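HOME ECONOMICS AND HOUSEHOLD HISTORY
Handout 2: Laundry before and after the machine
Course tutor: Eirlys Landeg
Revised 15/09/2026

Read this before the session, please, and bring it with you. Last year half the group left it on the bus, and I suspect it was the same bus.

Where we left off

We ended with the question of how much time a washday took before homes had running water. The short answer is all of it. The longer answer depends on which household you ask about, who did the work, and whether the person writing it down had ever lifted a wet sheet. Most of the advice books we have were written by people who had not.

Take the usual order of work. Soak the night before. Carry the water. Heat the water, which means carrying fuel as well. Wash, scrub, boil, rinse, rinse again, add bluing, wring, hang, and then look at the sky. Starching and ironing came the next day. Mending was fitted in around the edges, along with feeding everybody, who still expected dinner.

Terms you need

Dolly: a wooden pole with legs or a disk at the bottom, used to stir and pound clothes in a tub. Also called a peggy in some places.

Copper: a large metal vessel for boiling linen. Later ones were often built into a brick surround with a fire underneath.

Mangle: two rollers in a frame, turned by a crank, used to squeeze out water or press flat items. In American writing you will often see "wringer" for the first job and "mangle" for the second. Do not lose sleep over this, but do be consistent in your essay.

Bluing: a faint blue dye added to the last rinse to make yellowed whites look white again. It is a trick on the eye, and it is still sold.

Who did the wash

Laundry was often the first chore a family paid someone else to do, and this is the point students tend to skip. A household that could not dream of keeping a cook might still send out its sheets. The washerwoman turns up in account books as a small regular sum and usually without a name. If you use account books for your paper, look at what is missing from the page as well as what is on it.

Commercial laundries took over much of this trade in the towns. For a while it looked as though washing would leave the home for good, the way baking bread and making candles mostly had. Then the electric washer arrived and the wash came home again. Ruth Schwartz Cowan's book More Work for Mother is good on this and is required reading. Chapters are listed on the course page. Yes, all of them.

The labor-saving puzzle

A machine does a job faster, so the person doing the job should get some time back. That is the promise in the ads. The trouble is that people with a washer began to wash more. A shirt that once lasted several days now went in the basket after one. Sheets were changed more often. Standards rose quietly, and the saved hours went with them.

Historians still argue over how far this cancels out. Hauling water by hand is brutal work, and anyone who gets misty about the old ways should be handed two full buckets and a flight of stairs. But hard work and long work are different measures, and a good essay keeps them apart. Mared Gittins made this point in seminar last November, in one sentence, after I had spent most of an hour failing to.

A note on sources

Advertisements are evidence of what sellers hoped buyers would believe. They are poor evidence of what went on in the kitchen. The woman in the ad wears heels and a clean apron, and her children are nowhere to be found. Pair any ad with a diary, a letter, an interview or a repair manual. Repair manuals are badly underused. They tell you what people did to their machines, which is a good deal more interesting than what they were supposed to do.

Ieuan Meredith has scanned a set of oral history transcripts for us, 79 pages in all. The typing is uneven and one speaker wanders off into the subject of geese. Leave the geese in if you quote her, she is making a point about mud.

For the session

Come ready to talk about these:

Did the washer save time, save effort, or move both around?

Why did the wash come back into the home when so much other work stayed out?

Whose labor disappears from view when a machine gets the credit?

Written work

One short paper, due in week 15. Choose a single household task and follow it across two generations, using at least one source written by somebody who did the task. Lavanya Venkataraman will take questions on finding sources, and Emanuel Zamfir will take questions on footnotes, of which he has seen things. Your own family counts as a source if they agree to it. Ask them first, and write down what they say before they start correcting each other.
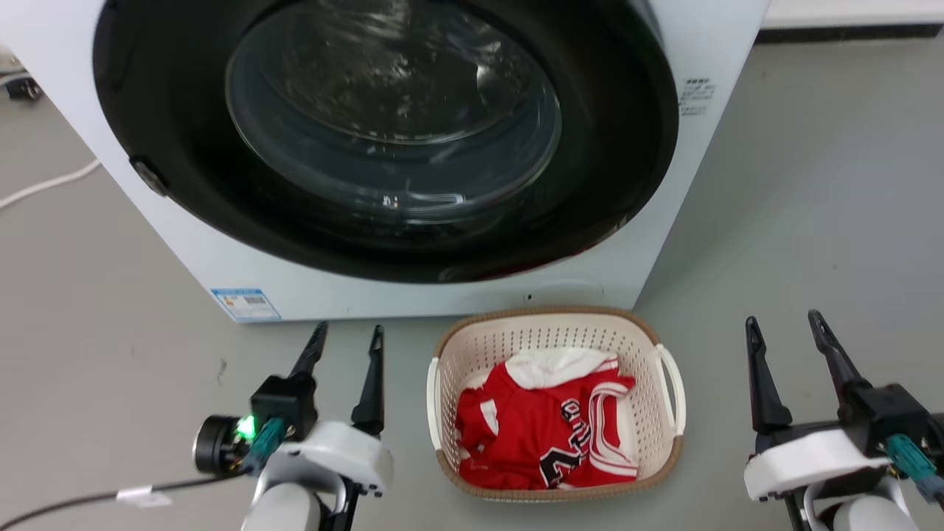
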